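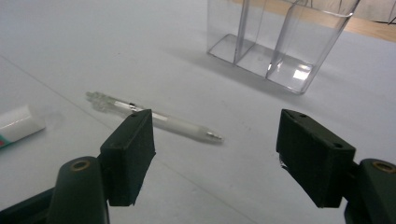
Thursday, January 28, 2021

Pencil-to-organizer task, hand-held collection, second batch.

Goal for today was to find out if the clear objects are what hurts us, or if it is the thin ones. Last batch the policy did fine on the glue stick and badly on the mechanical pencil, but those two differ in diameter as well as in transparency, so the comparison told us very little.

Setup: white board, clear divided organizer at the back, one target at a time in reach of the jaws. Every demo starts with the jaws fully open and low over the board. Matúš Hrnčiar did the morning demos and I did the afternoon ones. We agreed on the same approach: come in with the pads on either side of the grip section, close, lift straight up, then move to the organizer. Left compartment only. He tends to pause before closing and I don't, so I am keeping our demos tagged separately until I know if that matters.

Pencil orientation: we drew angles from the list and did not pick by eye. Shallow diagonals are the awkward ones. One pad covers part of the barrel on the way in, and what is left in view is the clear rear end with the clip on one side and the frosted grip and metal tip on the other. The tip is small but it gives a highlight, and I suspect the network is leaning on that highlight more than on the pencil. Want to test this by masking the tip in the saved images before doing anything else.

Training: 2000 demos in the pencil set after cleanup. Trained the small encoder and the large one on the same split, same augmentation, same seed. Loss curves look alike. Validation error on gripper width is lower for the large one, position error no different that I can see.

Rollouts on the arm, 15 trials each, same start poses:
Small encoder, pencil: bad. Usual failure is closing short of the barrel, on the near side.
Large encoder, pencil: better, and the misses are different. It gets to the pencil but closes toward the clip end, and then the pencil swings when lifted.
Both on the glue stick: no trouble.

I did not write the exact success counts here. We stopped to argue over what to call a drop outside the compartment and ended up with two scoring rules. Matúš is rescoring all of it from the recordings with the strict rule (pencil fully inside, jaws open, no second try). Use his sheet, ignore mine.

Lighting: cool overhead only, window blind down. With the blind up the organizer wall picks up a bright patch as well, but a different one, and it moves during the day. Check the morning files for this — I only lowered the blind after the first hour. If the first block looks brighter, drop it from training and keep it as a lighting test.

The panel seam on the board. Hidville asked if the policy could be using it as a landmark. Possible. The board has not been turned since we started, so the seam is in nearly the same place in every demo. Rotate the board by a quarter turn between blocks from now on. Cheap to do and we should have been doing it already.

Pads: checked both, a little dust on the faces, wiped them. Bushings are fine, no play. The spare pads from Kröger are slightly softer and I would like to keep them out of this batch so the width readings stay comparable.

Calibration drift over the day was small. Reran it after lunch anyway and saved both files.

Still open:
Opaque pencil of the same diameter. Without it the question at the top stays unanswered. Ordered 5 from Indudon, they should be here in February.
Masked-tip run on the small encoder.
Ask Drirnudstead for their split of clear objects, they mentioned they had one.
Decide on one scoring rule and put it on the wall by the arm.

Data is on the shared drive under the pencil folder, raw and cleaned. Please don't rename the raw files, the sync script goes by name.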